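Carnader Home Notes
Tips for the kitchen table
April 13, 2021

Looking after a light wooden table

A light wooden table makes a kitchen brighter, but it also shows every mark. I have used mine for many years and I made most of the mistakes already. The first one was too much water. Wipe with a cloth that is well wrung out, always along the grain, and dry it at once with a second cloth.

Plastic cups and plates are kind to the surface. They still leave a ring if the bottom is wet, so I dry the bottom before I put them down.
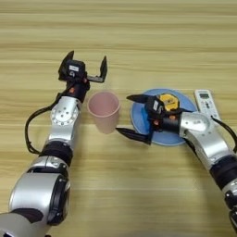 For a fresh white ring, wait 15 minutes first. Sometimes it goes away by itself. If it stays, rub a very small amount of plain oil into it with a soft cloth and leave it overnight. Old dark rings are more difficult and usually they need sanding.

Sanding and oiling

I do this every March, when I can open the windows again. Clear the table completely and sand by hand with 400 grit paper, following the lines of the wood. Do not press hard in one spot or you will get a hollow.

Wipe off the dust and put on 2 thin coats of oil. I use Druto, the neutral colour – the yellow one made my pine shelf too dark. Leave the table alone for a day between the coats. Rags with oil on them can catch fire, so spread them flat outside to dry and never leave them in a ball.
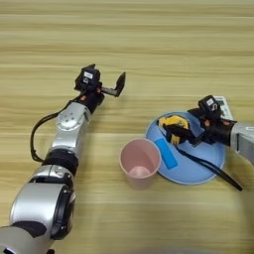
Stains on pink and other pale cups

Tea and tomato sauce colour pale plastic quickly. Mix baking soda with a little water to a paste, rub it inside the cup with your finger and rinse well. Scouring pads scratch the plastic, and then the next stain goes in deeper.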